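Re: Lost property after the Christmas fair, and the bins generally
28th December
Posted by the Stallen hall list moderator 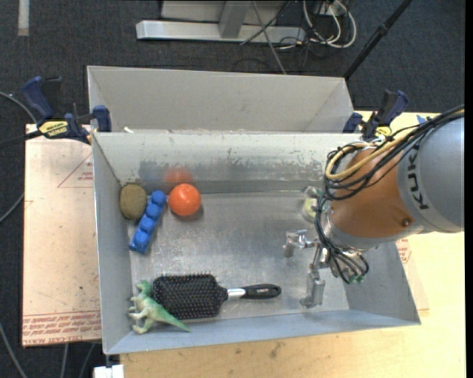

Found so far: hairbrush, green dinosaur, blue brick, orange ball and company.

Hello all, and I hope everybody has had a peaceful few days and is not too sick of cold potatoes.

Thank you for the message below, which I am answering to the whole list as I have had four or five others asking much the same thing. I went over this morning with a flask and a bag of mince pies, meaning to stay half an hour, and of course I was there until well past lunch, but I have made a decent start on it and I wanted to let you know what has turned up before people begin buying replacements.

> Hello, sorry to bother everyone at this time of year. We think we left
> a toy dinosaur behind after the fair, a green one, and there have been
> tears about it ever since, even with all the new things to play with.
> Also possibly a hairbrush, though I wouldn't swear to that. Is there
> still a lost property box or has it all gone to the charity shop? And
> could somebody remind me how long things are kept? I seem to remember
> it being changed in April but I can't find the message.

Well, there is a green dinosaur! Whether it is your green dinosaur I can't promise, but it is a solid little fellow with a good long tail and a paler, creamy green underneath, and it is lying on its side against a hairbrush as if it had had a very heavy Christmas dinner. If that sounds like the one, do tell the small person concerned that it is quite safe and I will keep it by until you can get over.

The hairbrush is the black paddle sort, with a wide flat head, rows of thin pins with light tips, and a short silver neck between the head and the handle. There is some small lettering on the handle but it is so faint that I shan't try to tell you what it says. My own has a wooden back so it isn't mine, and I have already asked the Brestance dancers, who usually account for most of the hairbrushes (and all of the kirby grips, which I have stopped trying to return).

Next to those we have a bright blue building brick, one of the long narrow ones with four studs in a single row. I know one brick doesn't sound worth writing to a mailing list over, but I brought up two builders and I can tell you that it is always the one brick that matters, usually at bedtime. There is a shiny orange ball too, which would suit a small dog or a small child equally well, and an olive-brown thing about which I would welcome any thoughts. It is shaped like a potato and mottled like a potato. If somebody's play kitchen is short of a vegetable, please speak up, and if it came out of somebody's actual kitchen, please speak up rather sooner.

Last of all there is something see-through with green edges and a bit of pale yellowy green to it, over towards the back. I haven't given it a name on the list as I would only set people looking for the wrong thing. If you have lost anything that might answer to that, write to me and we will compare notes.

Now, the bins. We are using the grey metal ones, as the old cardboard box finally gave up at the bottom. They are rather scratched, and the back wall of the front one has had a good deal of paint knocked about, but they have nice sloping sides and you can see what is in them without tipping everything out, which was always my complaint about the box. My plan is for toys and odds and ends to go in the front one and for gloves, hats and scarves to go in the one behind. Please do try to keep to this. I spent a good part of last winter picking beads out of bobble hats and I should like to spend this one doing something else.

On how long we keep things, you remembered quite rightly that it was changed in April. It is now 56 days from when a thing goes in, and after that anything usable goes to the Jisari shop and anything past saving goes in the rubbish. Single gloves get a little longer with me, against the rules, as I can't bear to split up a pair that might yet be reunited. We passed on 131 items over the year, and a fair few of those were perfectly good water bottles, so I will say again, as I say every year, please put a name on things. A bit of masking tape and a biro will do.

The hall is open for collections on Saturday morning, when I shall be there from ten until the pies run out. If you can't manage that, reply to me directly and we'll sort something out. Please don't reply to the whole list with "not mine", kind as it is meant. There are 104 of us on here now and my inbox only stretches so far.

One more thing while I have you: the big blue teapot has not come back to the Siliņa room since the fair. It may well be sitting in somebody's kitchen looking quite at home. Would you all have a look?

With warm wishes for the new year, and do wrap up on Saturday, the heating is still on its holiday timer.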